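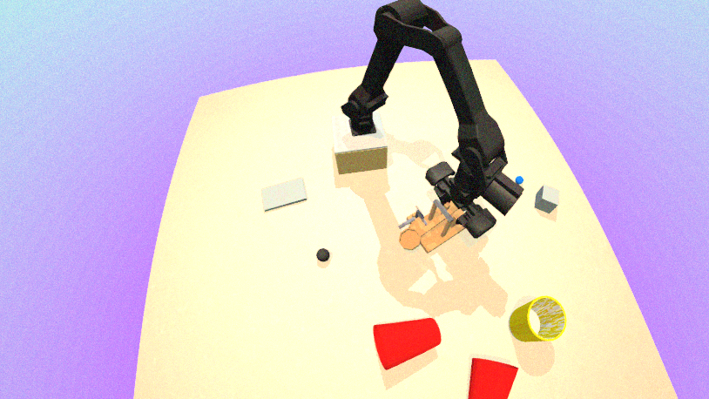 The arm in simulation, gripper down over the wooden piece, cups and cylinder still lying on their sides.

I've been putting off this post since August because I wanted to have a number by the time I wrote it. I don't have a number. I have a spreadsheet with 8 tabs and a growing suspicion of anything labeled "starter package."

Background for anyone new: we run a small shop, we pick and sort a lot of little odd-shaped parts, and my business partner Ustyna Kravets thinks an arm could take over the sorting bench. I think an arm could take over our savings. So we agreed to do the cheap part first, which means simulating the job before we sign for any hardware.

The simulation is fine. I'd even say I enjoy it. You dump a block, a ball, a couple of red cups and whatever else on a virtual table and see what the gripper can get near. But the table is perfectly clean and the light is perfectly even, and there's a little blue ball hanging in the air next to the gripper, which no part on my bench has ever done. I'm supposed to look at that and approve a purchase order?

Two vendors quoted us. Hunier wants to sell the arm, the gripper and the controller as one bundle, and their rep got vague when I asked what happens if we only need to replace the fingers. Privden splits everything out, so the first page looks wonderfully cheap and then you get to page two. Mounting plate, extra. Safety stop, extra. Training is $440 a session, and when I asked how many sessions people usually need, I was told it depends on the team. It's a team of two!

Then there's the stuff neither quote mentions. Our bench wobbles. The outlet back there shares a breaker with the compressor. Ustyna priced a proper steel table at $762 before shipping, and I'd bet that's the most honest figure in the whole file. I've also added a line for my own time, at a rate she calls optimistic, and that one line ate almost all of the first-year savings.

She makes a fair point about the other side of it, though. Sorting by hand is slow and dull and we both hate it — we just never put it in a spreadsheet, so it looks free.

Where we are now: Fitzgerald, the leasing outfit, will do month to month on a used unit, and I've asked them to put the return terms in writing. Ustyna is rerunning the cup picks with the cups crowded up against each other, the way they'd really land. If Fitzgerald's paperwork comes back without a restocking fee, I'll say yes to a trial. The steel table I'm ordering either way.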